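Rundar Street Tenants' Association
Minutes of the General Meeting, March 18, 2022
Held in the common room, ground floor

The chair opened the meeting a little late, the start having been given as seven on the poster and half past seven in the email. Both groups felt they had been on time. Attendance was enough for a quorum once the people talking in the hallway agreed to come in and sit down.

1. Minutes of the October meeting
Approved with one correction. The tenant in 4B did not "storm out." The tenant in 4B had a bus to catch. The secretary regrets the wording and has been asked to regret it in writing, which is hereby done.

2. Laundry room
Of the 4 washers, 2 are working. Pesix, who hold the service contract, came out in January, looked at the other pair, and left a sticker on each. The sticker says "Inspected." The landlord takes the view that this closes the matter. After some discussion it was agreed that the secretary would write to Pesix again, this time using the word "repaired."

The sign-up sheet came up next. It was removed by a person or persons unknown and has since been replaced by a second sheet with different hours. Both sheets have their supporters. Motion to recognize the second sheet as official: carried. Motion to laminate it: carried with more enthusiasm.

A request to ban overnight drying on the stair rails was put off to the next meeting, as it was at the last one.

3. Money
The account stands at $2,515. The front door closer took the biggest bite this winter. The new one, from Stüber, shuts the door so firmly that two households on the first floor say they now know exactly when everybody gets home. The chair has a leaflet that explains how to adjust it and will try to find the leaflet.

Dues are outstanding from 11 apartments. They will get a friendly reminder. The less friendly reminder, drafted last fall, stays in the drawer.

4. Common room and kitchen corner
The longest item of the evening. The shared dishes keep drifting upstairs and not coming down again. It was proposed that everything belonging to the association be marked underneath with nail polish, and that the bright yellow plates be kept for events only, as they are the easiest to recognize on somebody else's balcony.

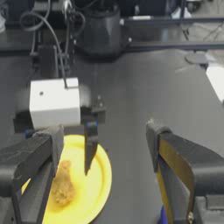 One tenant replied that the dishes would come back by themselves if the kitchen corner were unlocked before nine in the morning, and that you can't very well return a plate to a closed door. Several people said this was fair. The chair said it was fair but that the lock had been voted in by this same meeting. The tenant said she had voted against it and would like that noted. It is noted.

Agreed: nail polish, color to be decided by whoever buys it. A return box goes outside the door. The lock stays until the next meeting, when it will be argued over again with fresh energy.

5. Courtyard
Estum Gardens quoted for taking down the dead pear tree. Half the room did not know it was dead. A second opinion was requested, and it was pointed out that the tree had been asked for its opinion every spring for three years. Decision: wait until May, then call Estum if there are still no leaves.

Bikes chained to the tree are to be moved before then in any case. Owners will be told by notice on the bike.

6. Any other business
The stairwell light on the third floor is flickering again. The group chat is for building matters. A reminder was issued that recipes, lost gloves and views on the mayor are not building matters, though the lentil recipe was praised.

The question of who has the second key to the basement was raised. Silence was recorded.

Next meeting to be announced, with one starting time.

Meeting closed at 9:40 p.m. Chairs were stacked by those who had not already left.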